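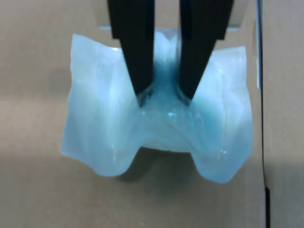
Soft plastics collection – your questions

Which items can I put in?
Carrier bags, bread bags, frozen veg bags, crisp packets, cling film and the wrapping from toilet rolls. If it's soft and you can scrunch it in your hand, it can usually go in.

What about compostable bags?
No. Put them in your food waste caddy. Even a few can spoil a batch of plastic.

Do I need to wash things first?
Shake out the crumbs and rinse anything sticky. Let it dry before you put it in the sack.

When does the collection start?
The first round is on 5th September. After that we come every second week, on the same day as your paper and card.

Where do I get sacks?
Every home on the scheme gets a roll of 11. You can pick up more from the Owusu Road library or the Clokico shop – they're free.

How full can a sack be?
It holds 60 litres. Tie the top and leave it beside your bin by 7am. Please don't squash other sacks inside it.

I live in a flat. Am I included?
Some 400 flats were added in May. If your block has a bin store, look for the shared Zirnex container with the orange lid.

My sack wasn't taken. What now?
Check for a tag – it will say what was wrong. If there isn't one, report it within two working days and we'll come back.

Can I take soft plastics to the tip instead?
Yes, to bay 3. You don't need to book.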